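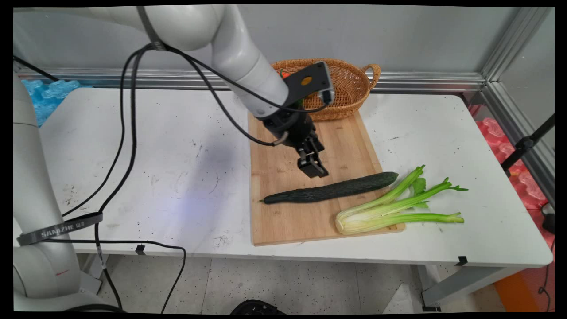 *The training table, with cucumber and celery on the board.*

I have worked in the vegetable room at Grusto for many years, and when people ask me what I do, I still say "I prepare vegetables". Since November this is only partly correct. Half of my shift I now spend beside the white arm, teaching it to pick up things that I could pick up with my eyes closed.

The project came from our production manager, Gregor Swanson. He told us on a Wednesday, at the end of the shift, when everybody wanted to go home. We are 40 people in that building and I think all of us had the same question, but only Constanza Daza asked it: who will go? He answered that for the first two years the contract says no one will lose the job because of the arm. I have read the paper myself, slowly, with a dictionary for two of the words. It is written there. What comes after two years is not written.

So we began. My part is to lay out the vegetables, start the attempt, watch, and write down what went wrong. It sounds easy. But my hands never had to explain themselves before. How hard do I hold a cucumber? I did not know. I had to go to the sink and hold one and think about it, and Constanza laughed at me.

Gisela Domínguez, who does the programming, looks mostly at what the wrist camera gives her. I was surprised by how little of the table it shows. When I stand at the bench I see the board, the basket, the door, and who is coming with the next crate. The arm gets a much smaller view. 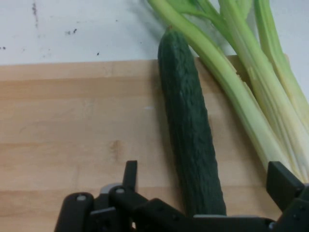 *From the wrist camera: the cucumber between the fingers, the celery close beside it.*

Celery next to cucumber is the kind of thing I would never notice as a difficulty. Both are long, both are green, and they touch. I told Gisela that in a real crate it is always like this, and she wrote it down. It was a small moment, but I was pleased — in my old job, no one wrote down what I said.

I don't want to paint it too nice. My back is better, because I bend less. My shift is also more lonely. At the long bench we talked all morning, and now Constanza is at the other end of the room and I talk to a screen. The younger ones want to be trained for it and there are not enough places. Colton Lévesque has asked two times already and is still waiting, and he is a bit cold with me at lunch.

Next month we try with peppers. I have asked if Colton can do them with me.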